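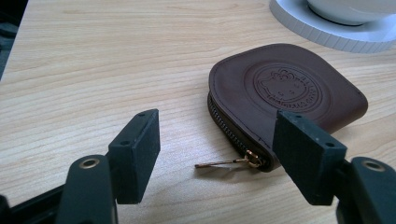

Unit 2: What Makes Something Money

Economists usually define money by the work it does. It serves as a medium of exchange, a unit of account, and a store of value, and most assets perform one of these functions better than the others. Coins carried in a small leather purse with a zipper, like the brown one on the wooden tabletop, are convenient for exchange but earn no interest. A savings certificate earns interest but cannot be handed to a grocer. Students should be able to place any asset on this scale, which is called liquidity.

Commodity money and fiat money

Commodity money has a use apart from trade, as with silver, salt, or grain. Fiat money has value by law and by general acceptance. The Warkton case in the course reader describes a mill town whose employer paid wages in paper tokens. Shops in neighboring Tasbridge took the tokens at 87 cents on the dollar. Read the case before the seminar and note who bore the cost of the discount.

Reserves and deposits

Suppose a bank must hold 10 percent of deposits in reserve. A deposit of $20 then requires $2 in reserve, and the remaining $18 may be lent. The simple multiplier is one divided by the reserve ratio. It gives an upper limit, as borrowers keep part of their loans in cash and banks may hold excess reserves.

Assignment

Answer problems 2 through 10 in the Drostwood problem set. Show all steps. Submit written work to Brayden Beaudoin, Kowalchuk Hall, before the final seminar in May.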